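The Pinto Oven

Deepika Gounder did not believe in the oven. She believed there was an oven, since her cousin Senthil had driven it across Nelluma on the passenger seat with the belt done up. She did not believe it was the one.

"It's the same," Senthil said. He put it on her kitchen counter next to the real stove. "White, black window. It's ours."

"Every toy oven is white with a black window."

"Not every one."

"Name one that isn't."

He couldn't, and he opened her refrigerator instead. He had paid 17 dollars for the thing at the church sale on Matlow Street. The woman at the table had told him it came from a family that moved away. Deepika pointed out that most things at a church sale come from a family that moved away, or from a family where somebody died, and that the woman at the table would have told him it belonged to a queen if he had stood there another minute.

"You always do this," said Senthil, with his mouth full.

She did. She had been that way about the reunion, and about the man who sold her father the water softener. So far as she could tell, the record was in her favor.

What she remembered was a toy oven in their grandmother's back room, which the family called the Pinto because of a sticker somebody had put on the side. The sticker was a horse. She had been in charge of baking and Senthil had been in charge of eating, and one day in May, the year she was six, the oven was gone. Their grandmother said she had lent it out. Their grandmother lent out a great many things, including, once, the front door key.

This oven had no sticker. Deepika ran her thumb along both sides.

"Stickers come off," Senthil said.

"They leave glue."

"Glue comes off."

"Then what's left of your proof?"

He wiped his hands on his jeans and went out to the car, and came back with a paper bag. He had been saving it. She knew that walk from when they were children, when it meant he had a frog. 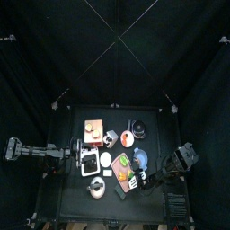 2. The Spatula

A white slotted spatula was in the bag, with a flat head, the sort of thing you could find in any drawer in the country. Senthil laid it across the top of the oven and stood back to let her be amazed.

"It was in the same box," he said. "You used to flip the pancakes with it. You hit me with it."

"I hit you with a lot of things."

"With this."

She picked it up. It weighed what a spatula weighs. She looked through the slots at the window over the sink, because she had done that as a girl, or because anybody would. The yard came through in strips. She put it down again and was annoyed to find she had put it down to the right of the oven, handle toward her, where it used to go.

"Ha," said Senthil.

"I'm right-handed. Where else would I put it?"

"You didn't even think."

"That's what right-handed means."

Still, she made tea, and she did not tell him to take the oven off the counter. He told her his theory. Grandmother had lent it to the Etix people, who had the shop downstairs in those days and a daughter the right age. The Etix people had moved to the far side of town, to number 1168 on a road he had already looked up. And 1168 was a short walk from the church. Deepika asked how short. Senthil said short. She asked whether he had walked it, and he said he had driven it, and that it had felt short.

"So the daughter kept a toy oven until she was past forty and then gave it to a church."

"People keep things."

"Did you ask the woman at the table what their name was?"

He drank some tea.

"Senthil."

"I was excited," he said. "I paid and I ran."

That was the trouble with his evidence, all his life. He always ran before the useful part. She could call the church herself, but whoever answered would want to be helpful, and a helpful person would say Etix if you said it first. You would have to ask it sideways. You would have to say, who dropped off the kitchen toys, and then shut up and wait. She wrote that on the back of the gas bill so she would not forget how to put it.

After he left she opened the little oven door and smelled inside. It smelled like the inside of a toy. She tried to recall what the other one had smelled like, and all she got was her grandmother's back room, camphor and radio batteries, which could have come from anywhere.

She moved the oven over a few inches to make space for the cutting board. The spatula she left where it was. Then she found the number for the church, and it rang for a long time, and a man picked up and said they were closed until Monday.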